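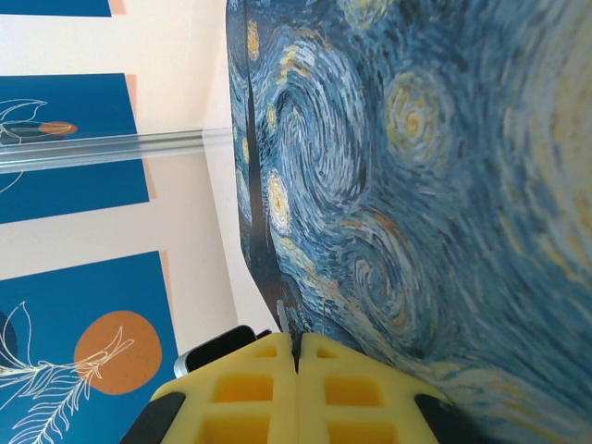 Ticket 349: Courier tracking says delivered, parcel not here
Opened by: Ilham Yeoh
Handled by: Teguh Chong, Nunell online orders
Status: open

Ilham Yeoh wrote:
Order placed in July, sent with Khoo, back-ordered twice, and now the tracking page claims it was "delivered, left in safe place". There is no safe place at my address. I've checked the porch, the side gate and behind the bins. Your help page says to wait 3 business days in case the driver scanned early. I've waited. I don't see how a driver scans something early and also picks a safe place for it.

Teguh Chong wrote:
Thanks for getting in touch. I've asked Khoo for the delivery scan. Could you please check with your neighbours in the meantime?

Ilham Yeoh wrote:
Checked both sides and across the road. I'd have thought the scan would be the first thing anyone looked at.

Teguh Chong wrote:
Scan received. It was recorded at the Kakden depot, so the parcel may still be there. Khoo has opened a trace.

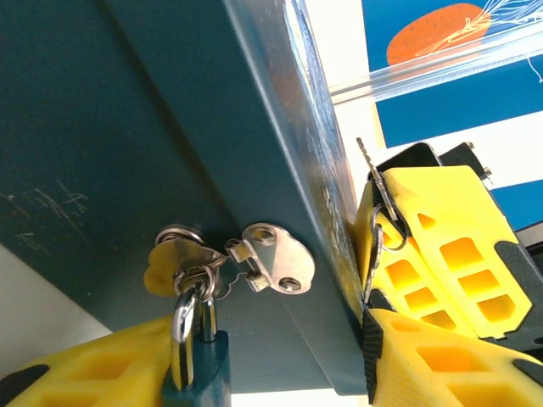

Does a trace stop the refund clock?
The claim period keeps running while a trace is open, so lodge the claim now and we'll close it if the parcel turns up.

Ilham Yeoh wrote:
Claim lodged. The form wanted a "proof of non-delivery", whatever that looks like. I put in the tracking page and a copy of this ticket. It also rejected my postcode until I took the space off the end, which you may want to pass on to whoever looks after it.

Teguh Chong wrote:
Noted about the postcode field, I've sent that to the web team. Your claim is in the queue. Khoo now says the parcel was put on the Notport run by mistake and is being sent back.

Ilham Yeoh wrote:
So it was delivered, then it was at Kakden, and now it's in Notport. Which of these has somebody looked at with their own eyes, and which came off a screen? I've been told "being sent back" by couriers before and I'd like a consignment number for the return leg.

Teguh Chong wrote:
Fair question. All three came from Khoo's system. I rang the Notport counter and they couldn't find a parcel under your number, though they hadn't unloaded the afternoon cage. No return number has been issued yet. I've asked them to ring me once they've gone through it.

Ilham Yeoh wrote:
Fine. Please leave the claim running whatever they tell you. If a return number does appear, put it on this ticket and I'll check it myself.

Teguh Chong wrote:
Will do. Claim left open, trace left open.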